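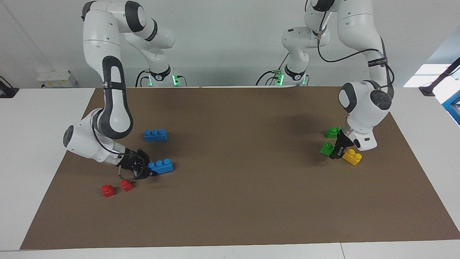

Two arms with black grippers handling toy bricks on a brown mat, a typical shared-table task for Cerkness

Cerkness is a motion planning and coordination program for pairs of robot arms that share one work surface. It takes a list of objects and goals, decides which arm should deal with each object, and produces timed joint paths that keep the arms from striking each other, the table or their own cables. It was first written at the Skurkton robotics workshop and is now looked after by the firm Moldovan Controls. The source code is open, but the graphical editor is sold separately.

Background

Cerkness grew out of an earlier program called Skarkdale, which planned for one arm at a time. To run two arms, users of Skarkdale had to start two copies and write their own code to stop them meeting in the middle of the table. The usual method was to divide the table in half and forbid either arm to cross the line. This was safe but slow, and it ruled out any job in which one arm passed a part to the other.

The first version of Cerkness kept the Skarkdale path search and added a shared clock. Version 2 replaced the search altogether. Skarkdale project files can still be opened, although their speed limits are ignored and must be entered again.

Design

The program is made up of four parts, which run as separate processes and exchange messages over a local network.

The scene keeper holds the current position of each object and the shape of everything that does not move. It does not process pictures itself. Object positions come from an outside vision program, and each arrives with a figure for how far it can be trusted. An object whose position is too uncertain is treated as an obstacle and is not picked up.

The allocator chooses an arm for each object. By default it compares the length of the path each arm would need and adds a penalty if the forearm would pass over the middle of the table. Users can also tie an object to one arm by name. In crowded layouts, where several small parts lie close together, the allocator may change the order of picks so that the outer parts go first and leave room for the gripper fingers.

The planner works out the paths. It searches in the joint space of both arms together when they are close, and separately when they are far apart. The distance at which it switches is set by the user, with a default of 135 millimetres between the nearest surfaces. If no path is found after 4000 samples, the planner asks the allocator for a different order.

The player sends joint targets to the arm controllers 500 times a second. It checks that both arms are keeping to the shared clock, and if one falls behind, the other is slowed to match. A stop signal from either arm halts both.

Cable model

Cables that run along the outside of an arm are a common cause of snagging, especially near the wrist. Cerkness represents each cable as a chain of short capsules hung between fixed points on the arm. The sag is worked out once, when the project is loaded, and widened by a margin to allow for swing. The model is crude, and the manual advises users to tie down loose cable and not to depend on it. It can be switched off, which shortens planning time.

Task files

Jobs are written in a plain text format with one instruction to a line. The most used instructions are pick, place, hold, pass and wait. Positions may be given in table coordinates or relative to another object. An instruction without an arm name is left to the allocator. Comments begin with a semicolon.

Grip width and force are kept in a separate file of object types, so that a task written for one kind of brick or block can be used with another. The package includes object types for studded toy bricks, wooden cubes and plastic bottle caps. Studded bricks are widely used for testing because their sides are flat and their size is regular.

Testing

Each release is run against a set of 464 recorded layouts, first in simulation and then, for a smaller group, on real arms at Skurkton. A layout is marked as failed if the planner gives up, if the arms come closer than the set margin, or if an object ends in the wrong place. Results are published with the release notes each September.

Limitations

Cerkness supports no more than two arms. Soft objects are not handled, and a part held by both grippers at once must be rigid. Changes to the scene during a movement are not taken into account until that movement ends, so the program is not suited to moving conveyors. Planning time rises sharply when both arms have to reach into the same corner of the table.

See also

Skarkdale (software)
Collision detection
Motion planning
Two-arm manipulation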